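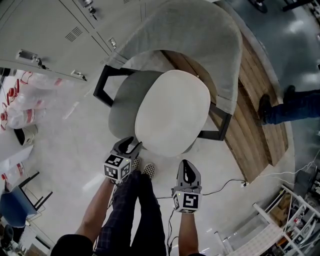
„Der Ton war vor dem Drehbuch da“

Die Regisseurin von „Coltonier“ über Nebengeräusche, einen Drehort ohne Handyempfang und die Frage, wie viel ein Horrorfilm erklären muss

„Coltonier“ ist ihr zweiter Langfilm und der erste, der regulär in die Kinos kommt. Erzählt wird von einer Landvermesserin, die in dem Küstenort Cloluvcombe Grundstücksgrenzen neu aufnehmen soll und feststellt, dass ihre Messungen vom Vormittag am Nachmittag nicht mehr stimmen. Viel mehr passiert in der ersten halben Stunde nicht. Wer schnelle Schreckmomente erwartet, wird sich langweilen. Das weiß die Regisseurin, und es scheint sie wenig zu stören.

„Bei der ersten Vorführung sind Leute gegangen, alle vor der Szene mit dem Brunnen“, sagt sie. „Danach ist keiner mehr gegangen. Ich habe kurz überlegt, ob ich den Brunnen nach vorne ziehe. Aber dann funktioniert er nicht, weil man den Ort noch nicht kennt.“

Angefangen hat das Projekt mit Tonaufnahmen. Sie war mit einem Rekorder an der Küste unterwegs, für eine Radioarbeit, die später nicht zustande kam. Zu Hause hörte sie auf dem Material ein tiefes Brummen, das ihr vor Ort nicht aufgefallen war. „Wahrscheinlich ein Generator oder eine Pumpe. Ich habe es nie herausgefunden und wollte es irgendwann auch nicht mehr wissen.“ Das Brummen ist im fertigen Film zu hören, zum ersten Mal in der Küche der Pension, sehr leise unter dem Kühlschrank. Im Drehbuch hieß es von Anfang an „Ikitard“, ein Wort ohne Bedeutung, das sie für die Notizen brauchte. Später übernahm es das ganze Team. Im Film wird es an einer einzigen Stelle ausgesprochen, von einem Kind, und die Untertitel lassen es weg.

Gedreht wurde an 23 Tagen im Januar. Die Tage waren kurz, gegen halb fünf war das Licht fort, und der Produktionsplan richtete sich danach. Innenaufnahmen kamen grundsätzlich nach den Außenaufnahmen. Finanziert hat den Film die kleine Produktionsfirma Hubmann, die bis dahin vor allem Dokumentarfilme gemacht hatte. Das merkte man am Set, erzählt die Regisseurin. „Die fragten ständig, ob das so stimmt. Ob eine Vermesserin ihr Stativ so hinstellt, ob man die Karte so faltet. Bei einem Horrorfilm fragt das sonst kaum jemand. Mir hat das sehr geholfen. Wenn die ersten Handgriffe stimmen, glaubt man mir auch die falschen Zahlen.“

Handyempfang gab es im Ort nur am Parkplatz oberhalb der Kirche. Wer telefonieren musste, ging hinauf. Für die Handlung war das praktisch, doch ins Drehbuch wollte sie es nicht aufnehmen. Das tote Telefon sei inzwischen ein so müdes Mittel, dass das Publikum nur noch darauf warte. Im Film funktioniert das Telefon der Hauptfigur deshalb ohne Störung. Sie ruft mehrfach im Büro an, und man glaubt ihr dort sofort. „Das fand ich viel unangenehmer. Alle sind freundlich, alle nehmen sie ernst, und es ändert nichts.“

Am meisten gestritten wurde über den Schluss. In der ersten Schnittfassung gab es eine Szene, in der ein alter Flurplan gefunden wird. Er zeigt, dass der Ort schon einmal verschoben war. Die Szene dauerte 10 Minuten und enthielt den längsten Dialog des Films. Sie ist komplett herausgefallen. Der Verleih hätte sie gern behalten, die Hauptdarstellerin auch.

Fehlt dem Film damit etwas? „Es fehlt eine Auskunft“, sagt sie. „Manche ärgert das, und ich kann es verstehen. Ich sitze selbst oft im Kino und will wissen, was das jetzt war. Nur sind die Filme, an die ich Wochen später noch denke, meistens die, bei denen ich es nicht erfahren habe.“ Die gestrichene Szene will sie auch später nicht als Bonusmaterial veröffentlichen.

Ganz überzeugt das nicht. Gerade im letzten Drittel gibt es Andeutungen, die nach der gekürzten Szene verlangen, etwa die Jahreszahl am Torbogen, auf der die Kamera zweimal stehen bleibt. Darauf angesprochen, zögert sie. Die zweite Einstellung hätte man kürzen können, räumt sie ein. Es habe am Tag des Drehs so schön geregnet.

Eine Musik im üblichen Sinn hat „Coltonier“ nicht. Auf der Tonspur liegen Wind, Schritte, Geschirr und das Brummen, das 18 Mal einsetzt und jedes Mal etwas anders gestimmt ist. Im Heimkino gehe davon viel verloren, sagt sie, auf Laptoplautsprechern sei der Ton praktisch weg. Eine eigene Mischung für zu Hause ist in Arbeit. Was sie kostet, steht schon fest: 2.000 Euro, die im Budget nicht vorgesehen waren.

An einem neuen Stoff schreibt sie bereits. Er spielt in einer Sporthalle und kommt mit drei Figuren aus. Ob es wieder ein Horrorfilm wird, lässt sie offen. Das Drehbuch hat bisher 60 Seiten und noch keinen Titel.

„Coltonier“ läuft ab Februar im Kino.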